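Fitting ribbed finger pads to a hand-held gripper

I've had a few messages asking how I did the pads on my hand-held gripper, so I've finally written it up. It's an evening's work if your arms are already printed, two if they aren't. Most of it was done at my bench, with a bit of help from Svend Kárason at the Costville shared workshop (he has the better drill press and far more patience than me).

You'll need:
Two printed arms, black or whatever you've got
Four round-head screws for the pivots
Two soft ribbed finger pads, mine are blue
Contact glue and a bit of fine sandpaper
A screwdriver that fits properly!

Start with the arms. Mine have triangular cut-outs to save weight, and the printer always leaves little whiskers inside the corners, so scrape those off first. Then run a drill through the pivot holes by hand. Don't use a power drill for this, I did on the first pair and melted one of the holes into an egg shape.

Now the pivots. Each arm gets two screws. Do them up until the linkage goes stiff, then back off a quarter turn and wiggle it. You want the jaw to swing freely but not flop sideways. If one side feels tighter than the other, swap the screws over before you start sanding anything. Beatriz Barreto spent a whole afternoon filing a perfectly good arm when all she had was one bent screw, and she's still cross about it.

Next, the pads. Sand the mounting face at the tip of each arm so the glue has something to grab, wipe off the dust, and dry-fit both pads with the jaws closed. The ribs should meet squarely along the whole face. Mark the position in pencil, put glue on both surfaces, wait until it's tacky and press. I clamp mine for 40 minutes and then leave them alone till the morning, though I've been known to cheat.

With the pads set, open the jaws all the way and look down between them. They should sit evenly either side of whatever you're aiming at. If one hangs back, the linkage on that side is binding, so go back to the screws.

Then go and pick things up. Bins are great practice, as you have to reach down past a rim and everything in there is a different shape. Crumpled wrappers are easy with ribbed pads, flat card is a pain.

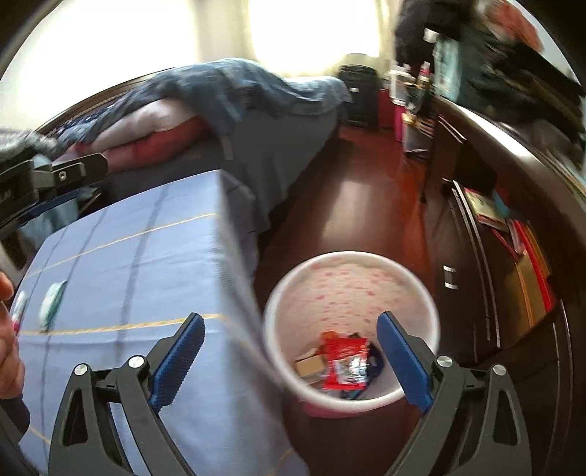

Jaws open over the bedroom bin, with a red wrapper in the middle and the flat card to the left.

For flat bits, go in at an angle and get one pad underneath. Squeezing straight down just pushes the card about. If the pads start slipping, brush the fluff out of the ribs with an old toothbrush before blaming the glue.

I check the pivot screws again after the first 30 grabs or so of a new build, then put a tiny dab of threadlock on each one. Tiny, mind! Some threadlocks attack plastic, so try yours on a scrap print first and leave it overnight.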